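Driving Around Tamia: a little gallery from our sim-to-street project

Hi and welcome! I finally got a page together for the thing I've been going on about all spring. Tamia is the made-up town where our sidewalk delivery rover does its homework before we let it anywhere near a real curb. I build the streets, Nektarios Tzanetos trains the driving policy, and we argue about paving stones more than two grown adults should.

The question we started with was pretty simple. If you train a rover's vision on rendered streets only, which parts of the street have to look right and which parts can be junk? Everybody has a hunch (mine was lighting, and I was very loud about it). So we made 40 versions of the town, changed one kind of thing in each, and trained the same network from scratch every time. Then every trained network got the same 161 test routes in Drendedcombe, recorded on foot with a push cart one chilly July.

My lighting hunch did badly! Ground texture was the big one. When the paving was one flat color, the rover learned to treat any dark joint or stain as a drop-off, and it would stop dead on perfectly good ground. With varied stones it mostly rolled on through.

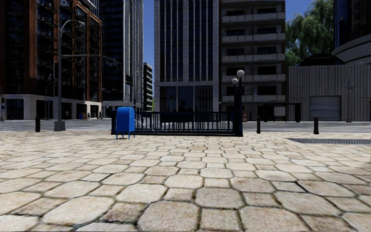 Thin stuff was the other surprise. Railings, bollards, poles, all the skinny things you can see past. The depth estimates smear them into whatever is behind, so a fence in front of a road can come out as just more road (yikes). We ended up giving those objects extra weight in the loss, and missed obstacles on the test routes dropped from 400 to 161 fewer than that, so 239 if you don't feel like doing the subtraction. Still too many for my taste, but I did a small dance in the hallway.

Far-off buildings hardly mattered at all, which hurt, because I'd spent weeks on balconies. Nektarios swapped every one of them for plain boxes in one version and the scores barely moved. I left the balconies in anyway. I like them.

If you want to poke at it, the town is scene set 1413 in our Moschos archive, and the training scripts sit in the same folder. It loads slowly the first time, so go get a coffee. The Voltstead rover model is in there too, with the wheel friction we used.

Next up is rain. I have puddles working and I'm already unhappy with the reflections, so expect more pictures once I've stopped fiddling with them.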